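Platedport Chilled Service Cabinet
Equipment for schools, residential homes and staff dining rooms
Supplied and maintained by Testport Catering Equipment

Overview
The Platedport is an insulated cabinet on wheels for moving cold food from a central kitchen to the place where it will be eaten. It has no compressor and needs no electrical supply while in use. Cooling comes from two removable cold plates, which are frozen overnight and placed in the roof of the cabinet before loading. When the cabinet has been prepared according to the instructions below, and the door is opened only at the point of service, the interior will hold food at a safe serving temperature for up to eight hours.

The cabinet was developed for sites where one kitchen serves several dining rooms. It is also used by day centers that receive a single delivery in the morning and serve both lunch and an afternoon snack from it. The current model replaces the earlier Tarkau cabinet, which remains in service at many sites and for which parts are still held.

Suitable foods
The cabinet is intended for plated salads, sandwiches, dairy desserts, cheese, cold meats and fresh fruit. All food must be chilled before it is loaded. The cabinet will keep cold food cold, but it will not bring down the temperature of food that has been left standing in a warm kitchen.

Fruit should be washed, drained and patted dry before it is plated. Grapes may be carried in whole bunches on an open dish or cut into small clusters with kitchen scissors. For young children, and for residents with difficulty in swallowing, grapes should be cut lengthwise into quarters before service. Melon, pineapple and other cut fruit should be covered and placed on the lower shelves, where any juice will collect in the drip tray and can be wiped away. 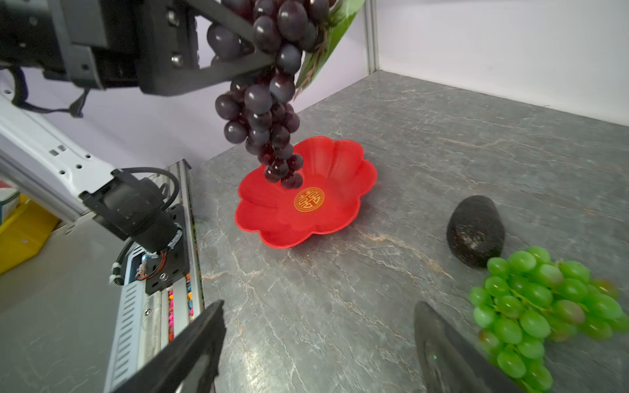
Strong-smelling foods such as blue cheese, smoked fish and raw onion should be carried in lidded containers. The lining of the cabinet does not take up odors, but plated desserts and soft fruit will do so within a short time if they travel beside an uncovered dish.

Construction
The outer body is molded in one piece, with no seams or exposed screws on the sides. The lining is smooth and has rounded corners so that it can be cleaned with a cloth. Shelves are wire, coated in white, and slide out toward the user on fixed runners. Each shelf has a raised rear edge that prevents plates from touching the back wall and blocking the downward flow of cold air.

The door is hung on the right as standard. A left-hung door may be requested at the time of order but cannot be fitted later. The seal is held in a groove and may be removed for washing without tools.

Specification
Interior width: 19 inches
Shelves supplied: 5
Holding time with both cold plates fitted: 8 hours
Recommended interior temperature at loading: 35 °F
Door: right-hung, with two-position latch
Wheels: four swivel, two with brakes
Power: none required
Colors: white, slate, dark green

Preparing and loading the cabinet
1. Place both cold plates flat in a freezer on the evening before use. Plates stood on edge will freeze unevenly and may bow.
2. Check that the cabinet is clean and that the seal is seated along its full length.
3. Fit the frozen plates in the roof holder, close the door and leave the empty cabinet to cool. Sites with an early delivery usually do this at 6 a.m.
4. Read the door thermometer. Loading should begin only when the reading has reached 35 °F.
5. Load the upper shelves first, beginning with dairy desserts and cooked meats. Whole fruit and bread items may travel on the lowest shelf.
6. Leave a finger's width between dishes and keep shaped or wide-rimmed plates clear of the door.

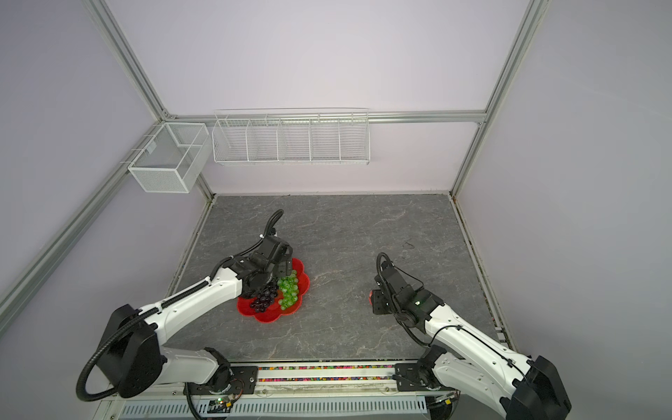
Service at the dining room
The cabinet should be parked on a level floor, away from radiators and direct sunlight, with both brakes applied. Staff should remove one shelf at a time and close the door while the food is being handed out. If the dining room uses a self-service counter, small quantities should be set out and replaced as they are taken.

Food that has been placed on an open counter should not be returned to the cabinet. Any dish remaining inside at the end of service may be taken back to the kitchen if the thermometer has stayed within the range marked in green. The reading should be entered on the record card in the door pocket – once on arrival and once on departure.

Cleaning and care
The interior should be wiped with warm water and a mild detergent after each day's use, rinsed with a clean cloth and left open to dry. Shelves may be washed in a commercial dishwasher. Abrasive pads, bleach and oven cleaners should not be used on any part of the cabinet.

The seal should be removed and washed once a week. A seal that has hardened, split or come away at the corners will shorten the holding time and should be replaced. Replacement seals are supplied in one length for both the Platedport and the Tarkau.

Cold plates have no fixed working life. A plate should be withdrawn if it leaks, if its casing has cracked, or if it no longer freezes solid overnight. The filling is not harmful, but a leaking plate must not be used above food.

Accessories
Ahn shelf divider – clips to any shelf and separates adult and child portions.
Additional cold plate – for sites that prepare one pair while the other is in use.
Drip tray, deep pattern – for cut fruit and dressed salads.
Record cards – supplied in pads, ready ruled.
Tow handle – for journeys between buildings. Not suitable for use on stairs or behind a vehicle.

Ordering
Cabinets are made to order. The door side and color should be stated on the order form, together with the width of the narrowest doorway on the delivery route. Accessories are normally dispatched separately. Sites that are closed during August are asked to confirm that someone will be present to receive the goods.

The guarantee covers the body, door and runners for five years from delivery. It does not cover seals, wheels or cold plates, nor damage caused by unsuitable cleaning products.

Trial cabinets are available to public institutions on request. A trial includes one visit, during which kitchen staff are shown how to prepare and load the cabinet and how to complete the record card.

Contacts
Sales and trials: Giuliana Arango
Parts and repairs, including Tarkau cabinets: Booker Kowalczyk
Staff training: Eun-ji Oh
Telephone lines are open from 8 a.m. to 4 p.m. The serial number, found inside the door below the latch, should be quoted in all correspondence.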